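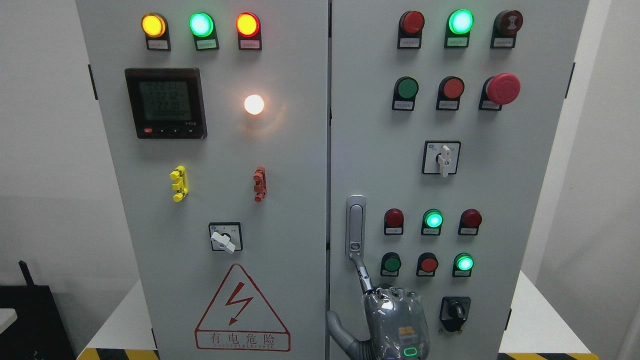

*The index finger of the robotic hand at the latch of the training cabinet, demonstration hall, Tundport.*

# About Sterkness

Sterkness is a training and testing center for automation in electrical work. We are based in Tundport, where we teach technicians, evaluate robotic equipment for our partner companies, and open our halls to the public in March and again in the fall.

The center was founded by Waltraud Pfister and Gion Fuchs, who had both spent many years in switchgear maintenance. It began as a school for apprentices, with a single classroom. Robotics was added later, at the request of employers who wanted their staff to learn safe practice alongside the machines they would one day be asked to supervise. The two programs now share teachers, workshops, and a common safety code.

## Our Open Day

Each open day welcomes some 400 guests, among them students and their families, plant managers, and neighbors from Tundport. Doors open at 9 a.m. and the first demonstration begins at 10 a.m.

The main demonstration concerns a task that every technician knows: opening the door of an electrical control cabinet. The cabinet has two doors, fitted with indicator lamps, push buttons, rotary switches, and a digital power meter. The latch sits in a recess on the right door, well below the emergency stop button. The robotic hand must reach the latch and work it with its fingers, without disturbing the controls nearby. Guests may follow the work from the marked viewing area and put questions to the instructor at any time.

Áine Ó Briain, Head of Demonstrations, introduces each session. Yutong Tang leads the robotics program and explains how the approach to the latch is planned, including the choice between fingertip and thumb. A lever of this kind may be pushed from below or drawn outward, and both methods are taught – first by hand, and then with the robot.

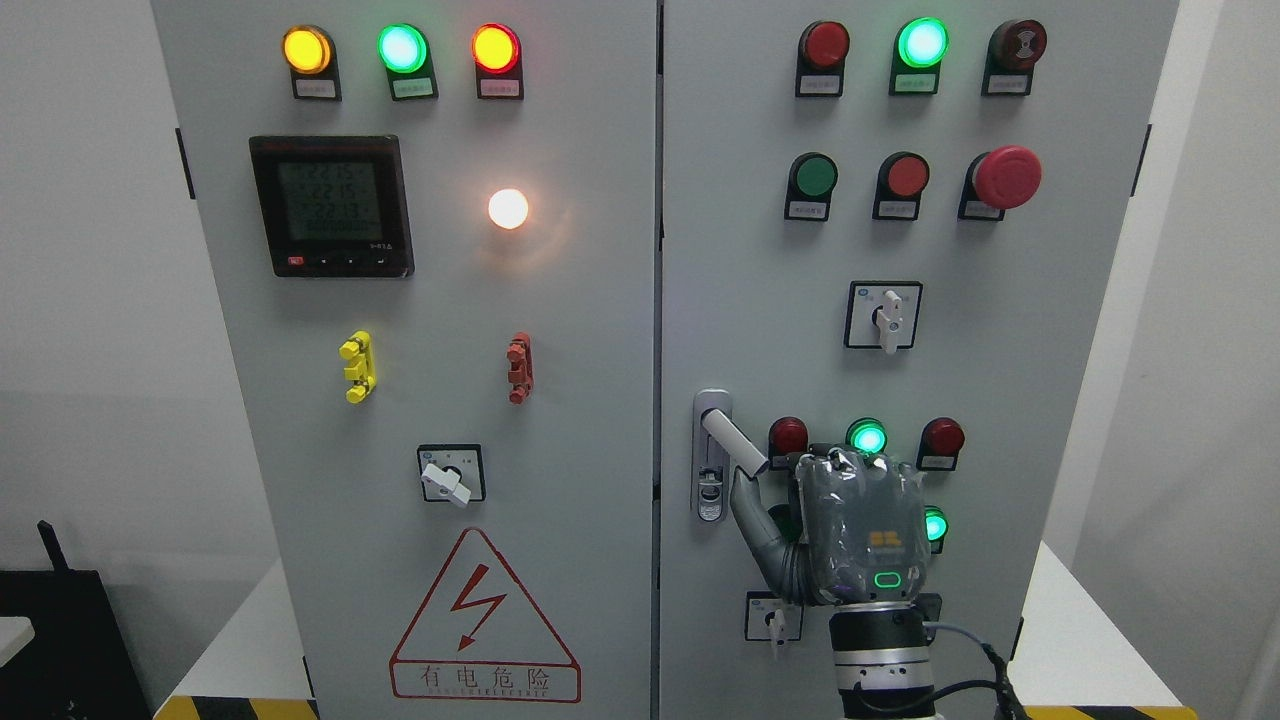

## Partners

Sterkness works with Aebischer on cabinet design and with Bimura on training materials. Partner companies may reserve the demonstration hall for their own staff outside public hours.

## Visiting Us

School groups are welcome by arrangement. Requests should be sent to Dwynwen Humphreys, Visitor Services, who will confirm a time and provide directions to the main entrance. Closed shoes are required in all workshops, and bags must be left at reception.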